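May 4, 2025

Slept badly and was up before it got light. Made coffee and sat on the back step with it until my feet got cold. The bean rows need weeding already. I put it off and did the dishes first, then the floor, then I ran out of other things to do and went and weeded.

It took most of the morning. The soil is still heavy from last week's rain and comes up in lumps. The first row is coming along. The second has gaps where something ate the seedlings down to the stem, slugs I think. I replanted the gaps with what was left in the packet. The packet says 60 days to harvest. Last year it took closer to 90, but I planted late and then forgot to water for most of a week. If these keep up we should be eating beans before August, and by August I'll be sick of them and leaving bags on people's porches.

Tomatoes are still on the windowsill. Too early to move them. I turned the trays around so they would stop leaning.

Lunch was the end of the lentil soup with an egg in it. It had gotten thick enough to stand a spoon in, so I added water and too much pepper.

Drove to Bravine after that to see about the shelf brackets. The hardware store there had the long ones but not the short ones, and I need both. Bought 2 long ones anyway and a box of screws. The man at the counter told me to try Killo, but that's another half hour each way and I didn't feel like it. I got gas and drove home by the river road. The water is high and brown and up over the fishing platform. There were a few people parked along there just looking at it. I pulled over too for a minute.

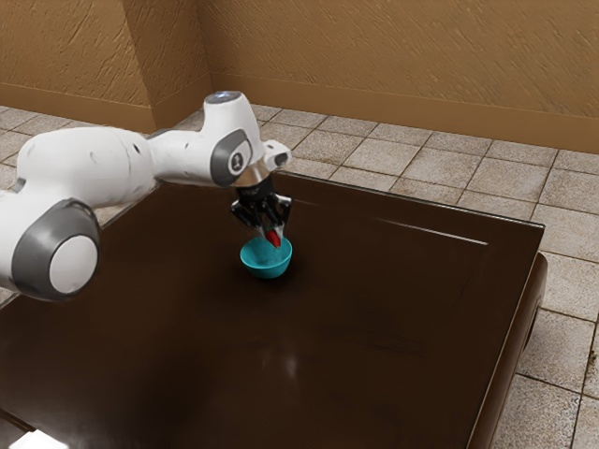 Robot arm with something red, over the teal bowl.

Bread in the afternoon. I've been using the Petrenko flour because it was on sale, and it drinks up more water than the old kind did. The last two loaves were dry. This time I added a good splash extra and left the dough alone longer, and it felt better in the hands. It still spread out flat when I tipped it onto the tray. I may go back to baking in a pan and quit fooling with round loaves. The crust was good. The inside was a bit gummy in the middle, so it could have used some ten minutes more. I ate the heel with butter standing up and then another slice, and that took care of being hungry for supper.

Called about the water bill while the dough was rising. I was on hold for a long time. They say the meter was read wrong in the winter and the credit will show up on the next statement. They said that last time. I wrote down the time I called and put the note in the drawer with the others.

My knee is a little better. I did the stretches this morning and skipped them tonight. Going down stairs is still worse than going up. The weeding didn't help it any, and I should dig out the old foam pad from the shed before I do the other side of the garden.

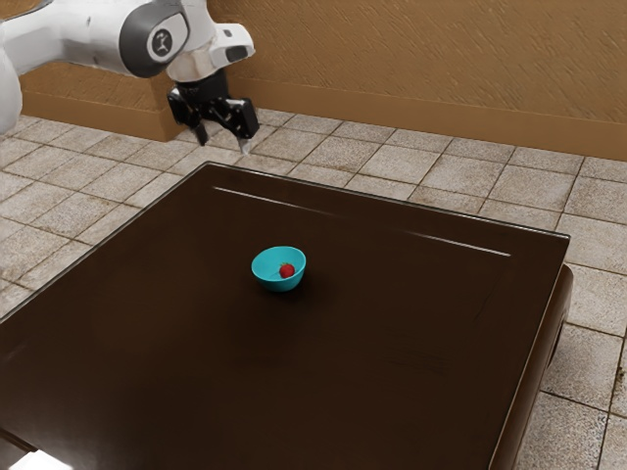
Read for an hour after I had washed up. I'm on chapter 9 of the book about the canal and they still haven't started digging. It's all surveys and land deals and men writing angry letters to each other. I like the letters. There's a good map at the front that I keep turning back to, and now the page is coming loose. I'll have to tape it before it goes back to the library.

The wind picked up around dark and the gutter on the north side is rattling again. One of the straps must have let go. The ladder is at the neighbor's, so I'll get it back tomorrow if the rain holds off. I brought the seed trays in from the sill to the table in case the window leaks like it did in the last storm.

The Vuvard catalog came in the mail. Looked through the rain boots and marked one pair. They cost more than I want to pay, and the old ones only leak on the left side.

To do tomorrow: ladder, strap for the gutter, slug bait, call Killo and ask about the short brackets before driving over there. Tape for the map.

Bed now. The bread is wrapped in a towel on the counter.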